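Home | Journals | Browse issues | Submit

Filed under: Household Studies, Consumer Behavior

4.2 Do cold-wash campaigns change what people do?

The claim that a public campaign can move households from warm to cold washing has been repeated so often that few authors still cite a source for it. When they do, the source is usually the Olmont trial, in which 120 households received leaflets and a fridge magnet and were then asked, by mail, how they had done their laundry. We have doubts about this. People who have just been told that cold washing is the right choice are poor witnesses to their own habits, and the trial had no meter readings to set against their answers.

Zuccaro's later work in Grundari tried to repair the problem with laundry diaries. The diaries are an improvement, but a diary is still filled in by the person being studied. Of the households that agreed to keep one, 34 returned it complete, and the paper says little about the rest. It seems likely to us that the people who gave up were also the people least interested in the message - the very group such campaigns are meant to reach.

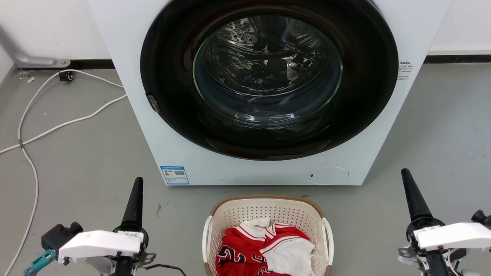

Figure 3. Front-loading washing machine with a round glass door.

A second difficulty is the habit of treating the temperature setting as the whole story. Load size, cycle length and the number of washes per week all affect energy use, and they may shift when the temperature does. A family that washes cold but runs a second cycle on anything that still smells has saved less than the leaflet promised. El Sherbiny raised this point in his review of the Marino program and asked for the raw cycle counts. As far as we can tell, they were never published.

The strongest evidence in favor of campaigns comes from Rultitstead, where electricity use was recorded for almost 1000 homes. Use did fall after the leaflets went out in June. It also fell in the neighboring district, which got no leaflets, and the authors give this one sentence. The summer was warm, bedding was lighter, and many families were away. Any of these could produce a drop of the size reported.

We do not claim that campaigns have no effect. Our complaint is that a period of 9 weeks, which is the longest follow-up in the studies we reviewed, cannot tell a lasting habit from a short burst of good intentions. Until someone goes back a year later with a meter, the figures quoted in policy papers should be read as upper limits.

Contact the editors | Copyright the authors | Back to top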